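The advice on keeping a tidy bedroom usually starts with folding. I think it starts too late. Most of us have a heap, and the heap deserves a fair hearing.

Mine builds up during the week. Knitwear goes on it, then whatever was worn for one evening, then a blanket if the nights are cool. By Sunday I have to dig for a sleeve. My sister in Flistley calls this squalor – she folds everything the moment it comes off.

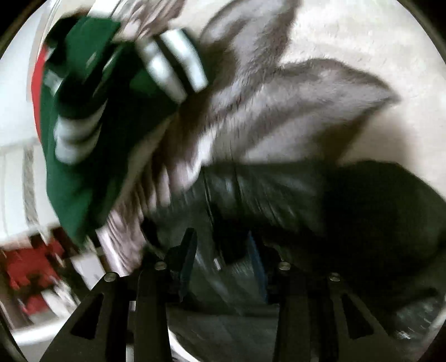
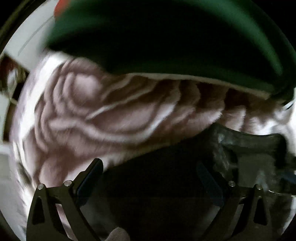
Photos: Urmas Vanags

A green jumper with white stripes is easy to find among greys. Grey on grey is where the trouble lies, and I have gone out in the wrong top more than once.

Blankets are the harder case. A thick, plush one won't stay folded on any shelf I own, and it takes up the room of 2 winter coats. I paid 75 pounds for a Brikodo storage chest in June and the blanket filled it. Left bunched up on the bed, it takes no work at all and it's there when I want it.

So I sort the heap once a week and leave it alone in between. Clean things go in the drawers, the rest goes in the wash. My sister is welcome to her shelves.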